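Ticket 548 - Vurville captured-letters archive
Status: open, again
Product: Hivovetti document viewer

Searching for any militant's name returns 37 letters in which he is mentioned and none that he wrote. Historians of extremist groups tend to care about the difference.

Cleared the index and rebuilt it. Now we get 4,000 results, including a cover sheet and the terms of use. 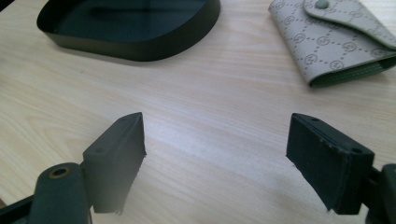
Second rebuild, with the name variants file switched off. Back to 37. So the variants file is the culprit: it treats the hyphen in a transliterated name as a minus sign and politely removes the author from his own letter.

Sent the file to Zinov support at 2 p.m. Their reply advised me to check my spelling. I have checked it - there are six spellings, hence the file.

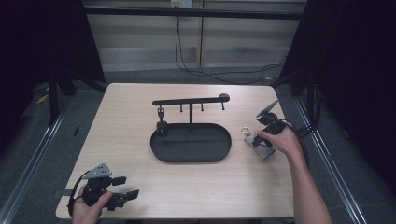

Workaround for now: put the whole name in quotation marks and leave out the hyphen. The translations still show the wrong sender, so go by the Arabic scan. If a test record is needed, use the one titled "black stand with three pegs" from the objects set, as it has no hyphens and no politics. It loads fine.

Leaving this open until Zinov sends a patch.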